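Teresa Cieślak on work surfaces, Midmont, 1/2/19

Caught her between jobs, so notes are short. She fits out work bays for small shops. White tops, mostly. "People want gray. Then they drop a black screw on it and spend the morning looking."

Her rule at Bednarek was three walls, open front. Plain walls, no shelves. "A shelf fills up in a week." She did 88 bays there, same top every time, and still has oppinions on the front panel.

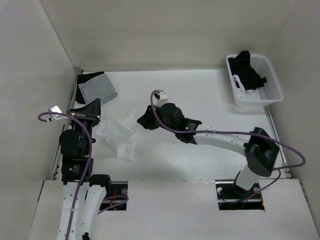
How often should a white top be wiped down?

"End of every shift. Damp cloth, then a dry one. Leave it till May and you'll be scrubbing."

Mesfin Assefa, who orders for her, wanted a word on price. $178 a top, last batch. Went up twice. Teresa was allready putting her coat on. "Tell them to measure the door first."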